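The first thing I ask Niloufar Yazdani is whether this isn't just cold tea in a bottle, sold at four times the price. She has heard it before.

"Most of it is," she says. "Most of what people buy is cold tea with sugar. I can't stop them calling it what they like."

Yazdani runs tastings of bottled tea in Grarkthorpe, above what used to be a carpet shop. She started with seven people and a borrowed fridge, and the evenings now fill up by March for the rest of the spring. Tickets are not cheap. For that you get a chair, a small glass, and a lot of talk about leaves. I came expecting to be sold something.

She doesn't sell anything, as far as I could tell, though there is a book for sale on the stairs. What she does is set out bottles and get people to say what they taste before they've been told what they ought to taste. My own answer, the first time round, was "brown". She wrote it down.

"People look at the colour and decide," she says. "Dark means strong, pale means weak. It doesn't hold. I've had dark ones that were all caramel colouring and no leaf at all."

I ask about froth, which the Chettiar leaflet I'd been sent calls a mark of quality. She pulls a face.

"Pick up any bottle of tea and shake it. You'll get froth. Chettiar write very nice leaflets." 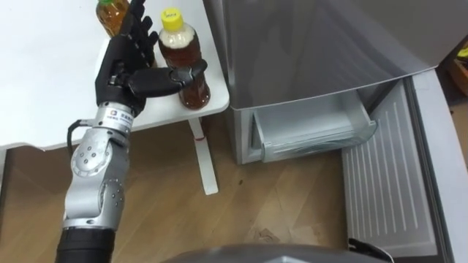

She is no kinder about caps. Several makers now use the colour of the cap to tell their teas apart, and each has its own system. A yellow cap from Nuton is lemon. A yellow cap from Zalletti is the unsweetened one. "So you've got somebody's grandad who wants no sugar, and he's learned yellow, and then the shop changes supplier. Put it on the label in big letters. It isn't hard."

Her working partner, Malsha Matubbar, used to buy drinks for a chain of station kiosks and has less patience still. She joins us at four o'clock with a plate of plain crackers and a calculator. At one point, she says, she had 42 bottled teas on her list.

"I could tell you the difference between maybe two of them with my eyes shut," she says. "The rest was the shape of the bottle. I chose by whether they fell over on the shelf."

Did the customers notice when she cut the list down?

"One man wrote in. He wrote very well, mind you."

I put it to them both that this makes a poor case for spending an evening on the stuff. Matubbar agrees at once. Yazdani takes longer over it. Her view is that people pay for these drinks every day without once asking what is in them, and that an evening of asking does no harm. I'm still not sure it needs tickets.

We try one more before I go, a tea she won't name until I've guessed at the sugar. I say there's hardly any. She turns the label round and I am wrong by a long way.

"Everybody's wrong on that one," she says, and screws the cap back on. "I was wrong on it - Malsha's got it in writing."

Matubbar has. She offers to show me, but my bus is due.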